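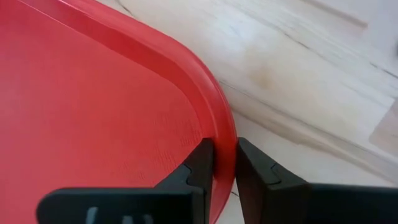

A red tray with a raised rim on a marble-patterned surface.

Plumdale to end single-use trays in school cafeterias

PLUMDALE – Public schools in Plumdale will stop using disposable foam and paper trays at lunch and return to washable ones under a contract approved this week by the district board. The change takes effect when classes resume in August and covers all three elementary schools and both middle schools. The high school, which already washes its own dishes, is not affected.

The district currently serves about 4,000 lunches a day at the five sites. Each lunch goes out on a tray that is thrown away after one use. Disposal is paid for by weight and by pickup, and the district's hauler raised both rates in January.

Under the contract, washing will be handled off site by Nonow, a dish service based in Flundwood. Used trays will be stacked in closed carts after the last lunch period, collected by truck the same afternoon and returned clean before 7 a.m. on the next school day. Each school will hold a reserve of 200 trays in case a delivery is late.

The district looked at restoring on-site dishwashing and rejected it. Only one of the five kitchens still has a working dish machine, and two no longer have the floor drains or hot water capacity needed to install one. A facilities report put the cost of plumbing and electrical work well above the cost of the service contract over the same period.

The contract sets a final rinse temperature of at least 180 degrees Fahrenheit at the manifold and requires a written log for every load. Trays must be air dried before stacking. District staff may take surface swabs from any cart on delivery, and a cart that fails is sent back at the contractor's expense. Trays with cracks, deep scratches or a warped base are to be pulled from use and replaced.

Lost trays are the main open cost. The district will pay for replacements above a set monthly allowance, and the budget for the first year assumes losses will be highest in the fall. Collection points will be moved next to the cafeteria exits to keep trays out of the trash – a problem reported during a trial last spring at one middle school.

Lunch schedules will not change. Students who take food outside the cafeteria will still be given a paper wrap or bag, and field trip lunches will continue to be packed in disposable containers.

Meal prices are also unchanged for the coming year. The contract runs for two years, with an option to renew for one more. Either side may end it with 90 days' notice.

Carts and trays are scheduled to arrive at the schools in July. Kitchen staff will be trained on stacking and cart handling the week before classes start.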